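January
By Yasir Soomro

Search this site Go

A Place for the Everyday Cup

The plastic cup is seldom given much thought by those who furnish shared rooms. It is bought in quantity, used at all hours and left wherever its last user happened to be standing. At the Warraich building, where 145 people share the common rooms on two floors, the staff of Adbridge spent the winter considering where such items should be used and where they should be kept.

Their recommendations begin with the table. A plain white top shows crumbs and spills at once, and colored tableware is easy to find against it. A yellow cup and a light pink plate are sufficient for a light meal, and the raised rim of the plate keeps food in its place.
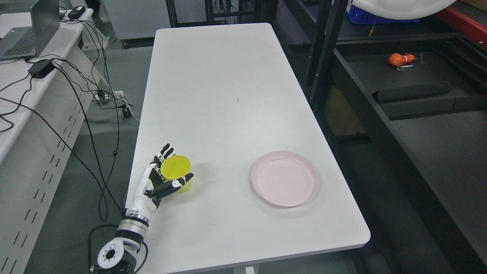

Adbridge advises that each setting be returned to storage when the meal is over. Tables that serve for both work and meals should be wiped between uses, and power cords should be routed away from the side where people sit. The building's guidelines allow five minutes for this task at the end of each meal period.

Storage received equal attention. The previous cupboards had doors, and cups placed at the back were routinely forgotten. Open metal shelving was chosen in their place. Dark gray steel is easily cleaned, and a pale yellow cup stands out clearly on the top shelf. The tray level beneath has raised sides, a useful feature for smaller items that might otherwise slide off.

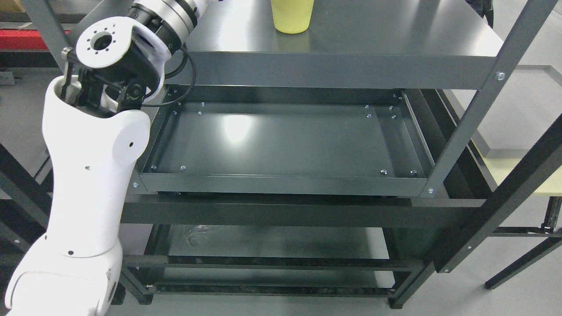

Care of Metal Shelving

Shelves should be wiped with a soft, damp cloth and dried promptly. Bolt heads inside a tray collect dust and require a small brush. Cups should be fully dry before they are put away. At Warraich, the bolts are checked for tightness every 6 months, and the trays are emptied for cleaning at the same time.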